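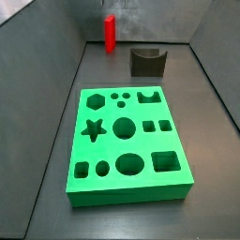 A place for everything, and where everything was instead

The Nemard games and toy library closed for a fortnight in May so that we could find out what we own. Our records said 165 boxes. The shelves said otherwise, and after a second go (with tea) we settled on a figure both sides could live with.

Thank you to everyone who brought things back. One copy of Skastach had been out for 26 months and came home with a full set of cards, plus a bus ticket and half a birthday candle. We have kept the cards.

Jigsaws were the hard part. The 3,000-piece harbour has always been listed as complete, on the word of the person who gave it to us, and now that it has been laid out across two tables in the back room we can report that it is short of one boat and most of a cloud. It will be lent with a note on the lid. Borrowers who finish it anyway are welcome to tell us how they feel.

For the under-fives, anything that sorts by shape has been moved to the low shelf, where they were getting at it already. Please check that each shape is in its own hole before you bring a set back. A hexagon pushed into the wrong gap with real effort is still missing as far as the next family is concerned.

Tromance is back on loan with new rules, typed out by a member after the old ones were used to settle an argument and then torn in half. Addo can now be borrowed for up to 6 weeks, as no one has ever finished a game in less.

We are still looking for two egg timers, the red dice cup and the key to the tall cupboard. If you have the key, we would also like to know what is in there.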